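The Parish Marmalade

The year Bakness lost its marmalade prize to Ledura, the whole village took up weighing things.
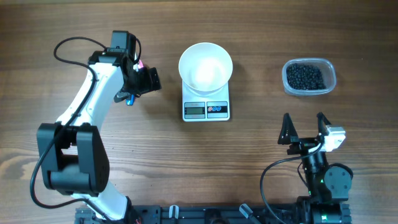 Too much pith, said the woman from the post office, and she said it again to everyone who came in for stamps, until it had the ring of an official finding. You could not get a parcel sent that January without agreeing to it.

I did not agree to it. I had made the marmalade. It had gone over to Ledura in eleven jars with gingham on the lids, under the village's name and not mine, that being the rule, and it had come back in ten, with a card on which a judge had written "Ambitious" and underlined it. I have been called a number of things in my life and have never minded one of them so much.

The prize itself is a spoon. I ought to say so, in case anyone has formed the idea that money came into it. It is a silver-plated spoon in a box with a broken hinge, and it had hung about in Bakness for so long that we had stopped polishing it. The winning village keeps it in its hall for a year. Ours had left a clean patch on the shelf where the box had stood, and people went in to look at the patch.

My husband said it would blow over. He says this about everything, including, once, a shed.

The meeting was called for Sunday, January 2, 2022, at an hour when most of the village still had a headache. We sat on the stacking chairs in our coats. There was a feeling that something must be done, and a second feeling, which I could sense mainly on the back of my neck, that it must be done to me.

"Nobody is blaming anyone," said the chairwoman, and looked at me so kindly that I could have bitten her.

It was proposed that we should make the next lot together. It was proposed that we should buy sugar in from Jatard, the wholesaler on the ring road, where Ledura was rumoured to get theirs. A man at the back, who had moved to the village for the quiet, asked whether we could not simply buy another spoon. He was asked to leave, or at any rate he left.

Then somebody wanted to know about my recipe.

I should explain that I don't have one. My mother made marmalade by looking at it, and so do I. You put in oranges until it seems a fair number of oranges. You add sugar until you feel slightly ashamed. It boils until it's done, and you know it's done by the way it stops arguing with the spoon. I said all this to the meeting, and I thought I put it rather well.

There was a long silence, in which I heard somebody's stomach.

"So it could have been anything," said the post office.

After that came the weighing. They meant it nicely. Two of them turned up in my kitchen the next morning with a notebook, and I was told to carry on just as I normally would while they put down every amount. I don't know whether you have ever tried to carry on as you normally would with a retired surveyor holding your elbow. I reached for the sugar and he said, "Wait." I reached for a lemon and he wanted to know why that lemon. By noon I had forgotten how to hold a knife, and the pan had caught, and the notebook said 1,427 grams of something that neither of them could read back.

We tried again on the Wednesday. We tried again after that. The kitchen windows ran with steam and the cat went to live next door, where she has since been given a different name. In the end they had a page and a half of figures, copied out fair, and they went away with it to the hall and made a batch without me.

I was told it was very good. I was told so by several people, none of whom met my eye, and a jar was left on my step with a ribbon round it. I ate it on toast, standing up. It was clear and bright and it had no pith in it to speak of. It tasted like the marmalade you get in hotels. I gave my husband a piece and he chewed for some time.

"It's nice," he said. "Who's it by?"

I'd like to claim that I took no pleasure in that. I had a second slice to make sure.

What I did next I am not proud of, though I have told it at two weddings. The jars for the new year's show were standing in the hall kitchen, waiting for their lids to be dressed, and I have had a key to the hall kitchen ever since I did the teas. I went over after dark with a shopping trolley. I took theirs out and I put mine in, the same number in the same order, and I did the gingham myself by the light of the fridge. Theirs I wheeled home. It made a noise on the cobbles like a milk float having a breakdown, and at every house on the green a curtain moved.

Nobody said a word to me. I thought that was tact.

So over to Ledura went the jars, and over went most of Bakness in a hired coach to watch. The judge was the same judge. He had a napkin tucked in his collar and he took his time, going down the table with his little biscuits, and when he got to ours he stopped and had some more. He called his wife across. I saw the surveyor take the notebook out of his pocket and hold it against his chest.

The spoon came home on the post office's lap. There was singing. The chairwoman stood up at the front of the coach, holding on to the luggage rack, and said it just went to show what could be done when a village worked from a proper method, and would we all please thank the two gentlemen who had written it down. Everybody clapped. I clapped. My husband, who had carried the trolley up our steps that night and had never asked me a thing about it, clapped louder than anyone and stamped his feet.

They have had the page and a half framed. It hangs over the shelf, beside the spoon, and people coming in for the playgroup stop and read it. Every winter the hall makes its batch from it, to the gram, and every winter I go across in the dark.

Last time I found the door on the latch and the light left on for me. On the worktop, next to the jars, somebody had put out a tin of oil for the trolley wheels.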